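Home | Posts | Mending | About | Search

The Jewelry Box Problem

Thu 20 August

I own more brooches than I own coats, which tells you most of what you need to know about my planning. For years the whole collection lived in a drawer with the spare batteries and a roll of Trokov tape, and whenever I wanted one thing I had to untangle it from four others. Last week I put on a necklace that had a safety pin and somebody's door key hanging off the back. I was at work until two before Ye-rin mentioned it.

So I took the afternoon off from being a person with a drawer and became a person with a box.

The box is shallow, pink inside, and has no dividers at all. I bought it because it was pretty. The sensible one, by Denedach, had 200 little compartments (I exaggerate, but it did look like something you'd use to sort screws) and cost $384, and at that price I would expect it to put the earrings in for me. Mine was on the clearance shelf at Drekano, between a cracked soap dish and a lamp shaped like a goose. I thought about the goose for longer than I'd like to admit.

My first plan was to sort by color. This fell apart in minutes. Is a rose-gold bangle gold or pink? Jin-sol, consulted by text, said pink. Gun-woo, also consulted by text, said "what's a bangle." My second plan was to sort by how often I wear things, and that produced one very small pile and one enormous pile of guilt. The third plan was to put everything on the bed and pick things up until I felt something, and that's the one I stuck with.

The thin twisted bangle with the two little metal balls at the ends was an easy yes. It goes with everything and it doesn't clank on the desk when I type. Anything that clanks had to argue its case.

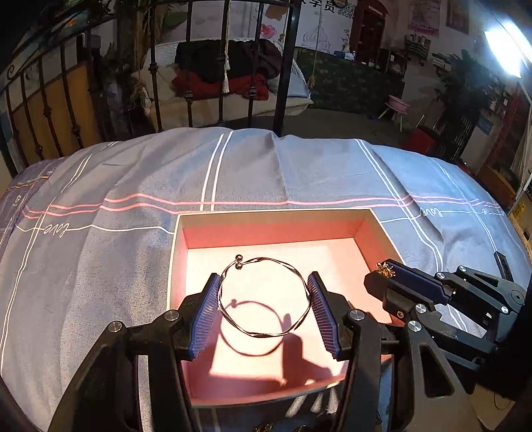

What got in, and what is still on the bed

Bangles went first, being the worst at sharing. You put one bangle in a drawer and by morning it's wearing three chains and a hair tie. In a shallow box it just lies there like a decent citizen.

Then brooches. I have inherited most of mine from my aunt, who believed that a plain cardigan was a cry for help. She had one for church, one for the dentist, and one she wore only to annoy her sister-in-law. The glittery cluster one, all copper and gold and clear stones, was the sister-in-law brooch. I've worn it twice and both times felt I could win an argument about parking.

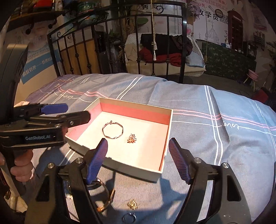 The trouble with brooches is the pins. A good half of my aunt's have a catch that has given up, and I keep meaning to take them to Mr. Seo, Byung-chul Seo, who has the repair counter behind the pharmacy and who once fixed a clasp for me while eating a sandwich. I took him one in April and he looked at it for a while and said, "You drive with this on?" I said sometimes. He shook his head and wrote me a ticket.

I had also hoped to find the other half of the green earrings. I did not. I found a receipt from Jin for $300, dated long enough ago that the ink was mostly a rumor, and I've decided not to think about what it was for.

The larger bangle, the brown and gold one, is the real sticking point. I love it. It takes up the room of three other things and I can't get my coat sleeve over it. Osaze says to hang it on a hook by the mirror, but Osaze has hooks for everything and you can't close a door in his apartment without something swinging at you.

I'm going to look at hooks anyway. If I go to Drekano for them and the goose is still there, I'm not making any promises.

Recent posts
Buttons I Have Swallowed My Pride Over
The Coat With No Lining, Part 2
How Long Can a Person Own a Fondue Set
Moth Season Again

Contact | Copyright, all rights reserved | Back to top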